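4.3 Loss of finger signal during bin clearing

The most serious fault in the Sulden trials was not caused by the grasp planner. It was caused by wiring. We describe it in some detail, for two reasons. The first is that the fault looked like bad planning for several weeks, and we spent much time on the wrong part of the system. The second is that the same kind of cable routing is used in many laboratories, and we think that other groups can meet the same problem.

The task was to clear a metal bin of small household objects, one object at a time, and to place each object in a neighboring bin. A trial ended when the bin was empty or when 30 grasp attempts had been made. We ran 246 trials with the final version of the software, which we call Judine in this paper. In 24 of these trials the gripper reported a closed position while the fingers were in fact open, or reported an open position while they were closed. We call this a false finger state.

A false finger state has different results depending on when it happens. If it comes before the grasp, the controller believes that the fingers are already closed on an object, and the arm lifts with nothing in the hand. This costs time but does no harm. If it comes during transport, the controller may believe that the object was dropped. It then opens the fingers and goes back to the bin, and the object falls wherever the hand is at that moment. The third case is the dangerous one. The fingers are open and wide, the controller believes they are closed and narrow, and the arm moves down beside a wall of the bin with too little free space. We had this third case four times. In one of them a finger was bent against the wall and had to be replaced.

At first we blamed the objects. The false states were more frequent when the bin held things of mixed shape, and much less frequent with plain blocks. A round hairbrush, for example, was present in many of the failed trials. We supposed that its bristles gave a soft contact and that the finger sensor was confused by this. We changed the contact threshold two times, in June and again in July, and the number of false states did not become smaller in a clear way.

The right explanation came when we sorted the failures by the angle of the wrist and no longer by the object. Almost all of them happened after a large wrist rotation in one direction. Long objects that lie diagonally on the floor of the bin need exactly such a rotation, and blocks usually do not. So the relation with the hairbrush was real, but the brush itself had no influence on the sensor.

The cables for the gripper run along the outside of the forearm, pass around the wrist joint and go down to small connectors at the hand (Figure 6). The straps on the arm hold the bundle at the forearm, but the last part, between the wrist and the connectors, must stay free so that the joint can turn. When the wrist turned far, the free part became too short and pulled on one of the connectors. The contact was then lost for a very short time. The gripper driver did not report an error in this case. It kept the last valid value and sent it again with a new time stamp, so for the controller the value looked fresh.
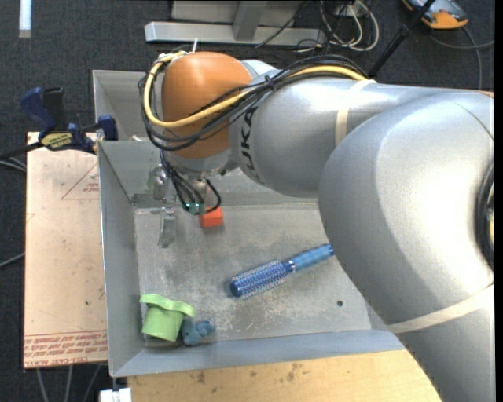

Figure 6. Work cell during a bin clearing trial, with the cable bundle passing around the orange wrist joint. The blue hairbrush lies diagonally on the bin floor.

4.4 Confirming the cause

To be sure about the cause we made a separate test without any objects. The arm was held above the bin, and the wrist was turned slowly from one limit to the other while the fingers opened and closed at a constant rate. We recorded the reported finger position and, at the same time, the supply current of the gripper. The current is measured at the other end of the cable and does not depend on the driver. When the driver repeats an old value, the current still shows that the motor is working, and the two signals do not agree.

We made 379 such turns with the original routing. The disagreement appeared only near one end of the wrist range, and it never appeared in the middle. It was also more frequent when the turn was fast. We then loosened the strap nearest to the wrist, gave more cable to the free part, and repeated the test with the same number of turns. No disagreement was found.

It was not possible for us to reproduce the fault by pulling on the cable with the hand. We tried this early, before we knew about the wrist angle, and from the negative result we wrongly decided that the connectors were good. The direction of the pull is important. By hand we pulled straight down, but the wrist pulls from the side and with a small twist.

4.5 Changes to the cell

We made three changes. The cable has now a longer free loop at the wrist, and the length of this loop is checked at the start of each working day with the wrist at both limits. A longer loop has its own risk, as it can catch on the edge of the bin when the hand is low. We therefore also raised the lowest allowed height of the wrist near the walls. This makes some objects in the corners harder to reach, and a few of them cannot be reached any more.

The second change is in the driver. A value that is repeated is now marked as old, and after three old values in a row the arm stops where it is and holds the object. It does not open the fingers. The operator must look at the hand and confirm its state before the arm may continue. We considered an automatic recovery, but a system that does not know if its fingers are open should not, in our opinion, decide this alone.

The third change is a limit on the wrist rotation in the planner. The grasp on a long object can often be made from either side, with the hand turned by half a circle, and the earlier planner took the side with the shorter path of the hand. The new version takes the side which leaves the wrist closer to the middle of its range. The paths become a little longer. We did not see a loss in the number of objects moved per trial, but our data are too few to exclude a small one.

A second cell at our Skimville site, which uses the Shin gripper controller and a different arm, was inspected after these findings. Its cables go inside the arm as far as the wrist, and only the last short part is free. We found no false finger states in its logs. However, its driver also repeated old values without a mark, so a fault of this type would have stayed hidden there too. The driver was changed in the same manner.

4.6 Limits of this analysis

The sorting by wrist angle was made after the trials and not planned before them, and the groups are not of equal size. We also changed the contact threshold during the work, which means that the early and late trials before the repair are not fully comparable. We kept both in the count of failures, but the comparison in Section 5 uses only trials with the last threshold. Finally, the connectors were not opened, so we cannot say if the contact inside was worn or if a new connector of the same type would fail equally under the same pull.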